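Threads › Kids & Home › Letter sorting, day one

2 min read

ok so the foam letter thing. a few of you asked after my last post, writing it all down in one go before nap time ends

the letters are the bath kind, came in a Brotik tub from the swap table in Kurstead. half the alphabet missing, some numbers mixed in. 800 grams of foam when I put the bag on the kitchen scale, dont ask why I weighed it

idea is dead simple. bowls in different colors, letters go in the bowl that matches. no spelling, no phonics, she's 2. just color

bowls are the ridged ones with the wide rim, Ostermann, end of line shelf. wide rim is good bc little hands can grab it. wide rim is bad bc little hands can grab it and flip the whole thing

greens first. I always start with green, it's her favorite and she'll stick with it longer. 4 in the green bowl and then on to orange
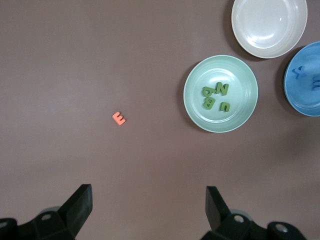
the shades don't match exactly and I was worried about that – dark green letter, pale green bowl, is that "the same" to a toddler? yes. zero hesitation. orange is where we get the long stare

also the 6 / 9 problem. I say six, big brother says nine, he walks round the table and says six, I say nine. we lost a good while to this. same with U and n if you flip it. keeping them in, its a nice extra for him

plain table helps a lot btw. we used to do this on the stripy cloth and she just picked at the stripes

cleanup = tip every bowl back in the tub, lid on, tub on the high shelf. foam picks up crumbs like crazy so they get a rinse in a colander and dry on a towel overnight. don't put them on the radiator, they curl. ask me how I know

next up is the Retis tray with the little compartments, if I can find the thing. think it's in the garage under the paint

will post how that goes – nap's over, I hear feet

Comments

Bernd Görtz
We do this with buttons and a muffin tin. Never thought of bowls.

mossy_kettle
put a line under the 6 with a marker, ended the argument in our house

tanya.r
do the letters stain at all? ours went pink in the wash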